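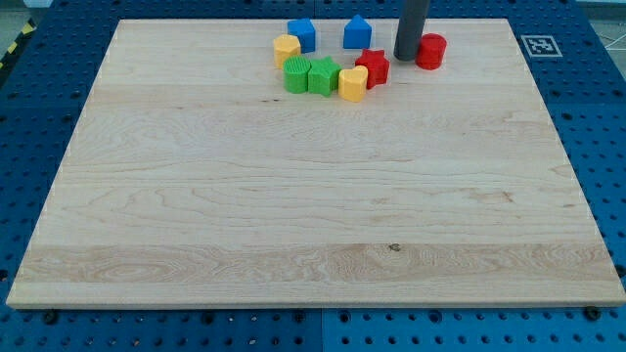
Plastic shape blocks on a maple board

I've been buying growlers from Rastcombe for years and drinking them too fast, which anyone with a growler habit will understand. Once that cap comes off you've got a day, maybe a day and a half, before your nice hoppy pale ale tastes like a puddle. So when my friend Lok-yiu told me she was selling her old keg setup and moving up to a Skasel mini keg with the tap built into the lid, I got curious and (of course) bought one myself two weeks later.

The one I have is the 4 liter. It's a double-walled steel keg with a faucet, a little regulator that takes the small CO2 cartridges, and a pressure gauge you can read without your glasses. I paid $279 with the drip tray thrown in. Yes, that's a lot of growlers! I went back and forth on it for most of a month.

First fill was the Rastcombe brown ale. Ozan behind the bar there was great about it – he purged it with CO2, filled it slow from the bottom with a hose, and only charged me for the beer. Some places get weird about filling anything that isn't their own glass, so call ahead. I got home, screwed the regulator on, set it to 10 and poured a pint of pure foam. Second pint, also foam. I texted Lok-yiu and she told me to let the whole thing sit in the fridge overnight and turn it way down before pouring. Next evening it was perfect, with a nice tight head, and it stayed that way for nine days. Nine! The last glass was maybe a touch softer than the first, but I'd have been happy to get it in a taproom.

Then I got brave and put the Plurkness saison in it, which is a really lively beer. That one fought me. I had to bleed the pressure off every single time and I never got a pour I loved. My advice is to stick with ales that behave themselves, or buy the longer hose kit, which I haven't tried yet.

Things that bug me: the gauge sticks out right where your hand wants to go, and the faucet drips for a second or two after you close it, so don't skip the tray. It also takes up a whole shelf in a regular fridge if you lay it down and it's too tall to stand up in mine unless I pull a shelf out. Cleaning is easy enough, just warm water and brewery wash through the tap, but the dip tube has a tiny O-ring that loves to roll off down the drain. Order spares. I'm on my third.

Would I buy it again? Yeah, I would. If you finish a growler the night you open it, save your money and tip your bartender. If you're like me and want one glass with dinner most nights, it's a treat. Rastcombe has their fresh hop ale coming in September and I already know what's going in the keg.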